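**Bremano tightens rules for robot work on used computers**

Electronics recycler Vellatel has put a written code of practice in place for the robot cells at its Bremano plant, where desktop computers are taken apart for parts. The code runs to 34 rules and applies to every cell that handles memory, processors or drives.

Until now each shift kept its own notes on gripper force, approach speed and where removed parts should go. Kadir Sarıgül, who runs the disassembly line, said the notes had drifted apart over time and new operators were getting different instructions depending on who trained them.

"One shift had the arm waiting over the board and another sent it back to home between parts," he said. "Both worked most days. You can't audit that."

Memory modules get the longest section. The gripper must hold a module by its edges and lift it straight up until it is clear of the case before any sideways travel begins. Speed is limited to 30 millimeters per second while the fingers are inside the case.

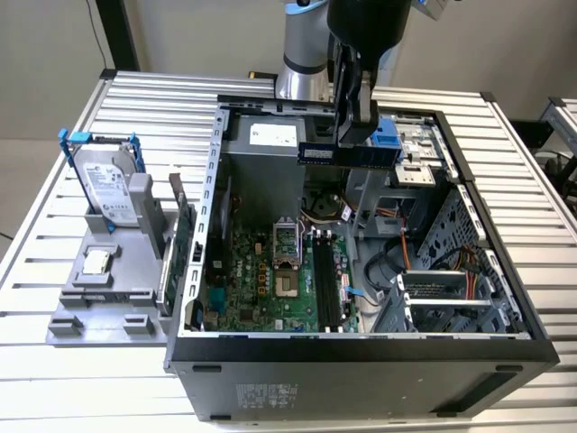
## Parts stay with their computer

Under the new code, drives and other removed parts stay beside the computer they came from until the whole unit has been logged. Drives go upright in a holder with the label showing, so the serial number can be read without handling the drive again. A drive with no readable label is set aside and treated as if it held customer data.

Processors may be taken out only with the socket frame fully raised. After that, the arm is not allowed to pass low over the socket, and any tool change has to happen away from the table.

The power supply is left in place until last. Operators must confirm that the unit has been unplugged for at least 7 minutes before the first part is touched, and that check has to be done by a person and signed for.

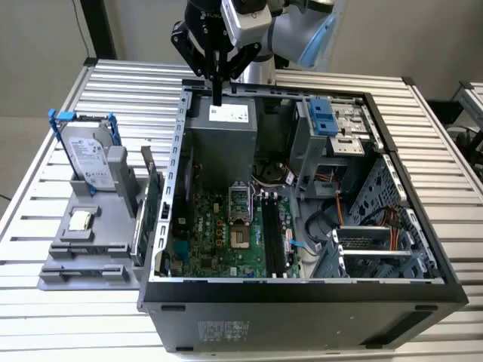 *The gripper above the power supply of an open desktop tower, with a Seagate drive upright in its caddy at left.*

Anyone reaching onto the table must first put the cell in hold mode at the panel. Slowing the arm down no longer counts. If an operator enters without a hold, the cell stops and a supervisor has to restart it.

The code was drafted with Zistura, a safety consultancy, which also reviewed the risk assessment for each cell. Vellatel's sister plant in Bakilana will move to the same rules in December, after 2 months of side-by-side checks on cycle times and damaged parts.

Sarıgül said he expects the line to run slightly slower at first. Operators can propose changes in writing, and the code will be reviewed again once the Bakilana results are in.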